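Can a machine tidy the kitchen yet?

Members keep asking when a robot will do the tidying. Our answer for now is partly. 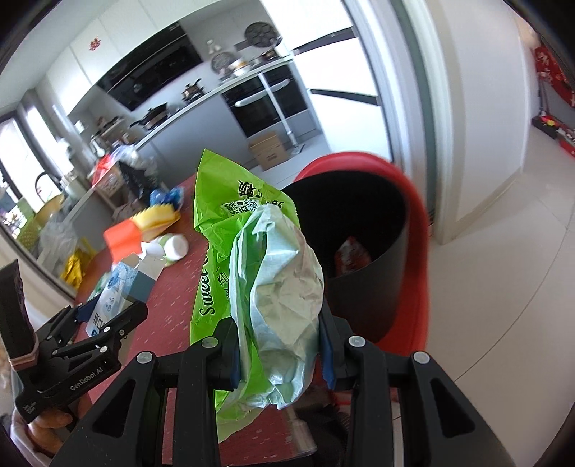 Fereshteh Ghasemi compared two household systems, Prona and Kuveo, in April. Both managed rigid items well and slowed right down on soft packaging.

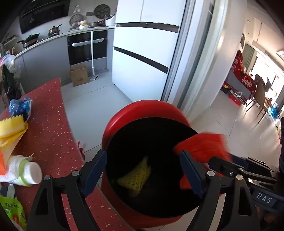 Rubbish is a fair test of judgement. A fruit net in the bottom of a bin is easy for us to call garbage, but a machine has to learn that from many kitchens.
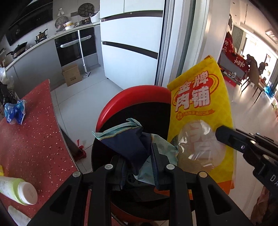 Cloth and bottles

Cloth is still the hardest, as it never keeps one shape. Bottles are the easy end.
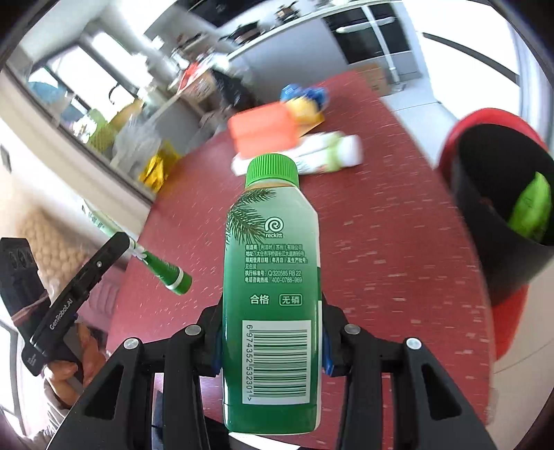
Akosua Dankwa expects useful tidying at home in four or five years. Her notes are at the front desk.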